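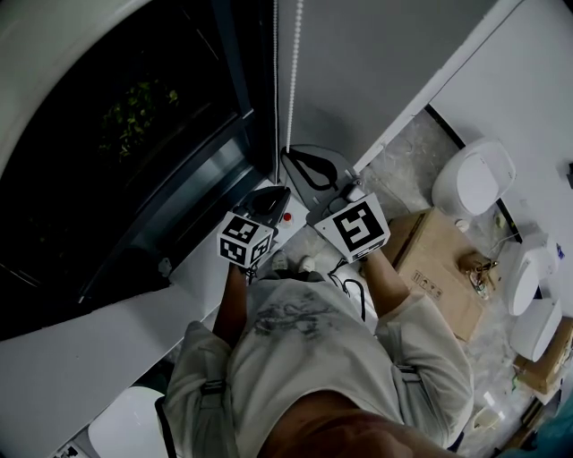

Large dark window, with the hanging cord near the ledge.

Operating a roller blind by its beaded cord

These steps apply to roller blinds worked by a continuous bead cord, including the Sorkholm and Motard types.

1. Clear the floor in front of the window. Bottles and loose cables should be moved at least 30 cm from the hang line of the cord.

2. Stand facing the glass and take one strand only. Hold it at chest height and keep it vertical. A cord pulled at an angle rides off the sprocket.

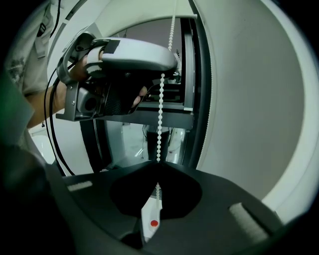
3. Pull straight down in strokes of 20 cm. Release, move the hand back up the same strand and repeat. If the fabric travels the wrong way, change to the other strand.

4. Stop when the bottom bar is level with the sill. Do not force the connector through the sprocket housing.

5. If the beads skip, lower the blind fully, remove the end cover and reseat the cord in the sprocket. Replacement cord for the Terdale bracket is part 783.

6. Secure the cord in its wall tensioner, out of reach of children.

Text: Ruth Parsons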